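Site visit, Brundov Hall, February 5, 2023

The walkthrough began at the loading dock and covered the main room, the side stage and the amp room. Bheki Sibiya, production lead for the Ustley electronic weekend in May, went over the load-in order. Capacity is 1,346 standing in the main room and 885 with the rear floor closed off for the lighting desk.

The main system is a flown stereo pair with ground-stacked subs in a cardioid layout. Iraís Serrano played pink noise and then two techno tracks through it at show level. Coverage was even to the mixing position. Past that point the low end built up along the left wall – a known room mode near 39 Hz, partly treated with corner traps. 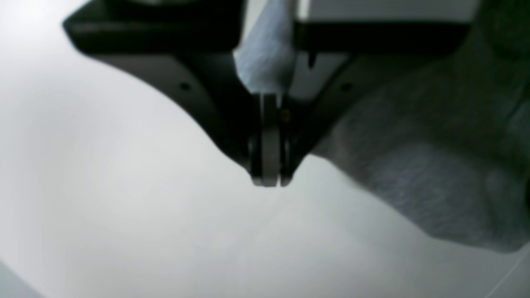
The side stage is smaller and harder to work with. The ceiling is low, the DJ booth sits on a sprung platform, and the booth monitors share a circuit with the bar coolers. Serrano wants a separate feed before May. The limiter there is set by the city permit and can't be changed by visiting engineers.

Stage power is three-phase with up to 84 kW available across both rooms. Live acts running modular gear should ask for the isolated outlets at stage left.

Still open: changeover times, and whether Kuvlow can bring its own mixer.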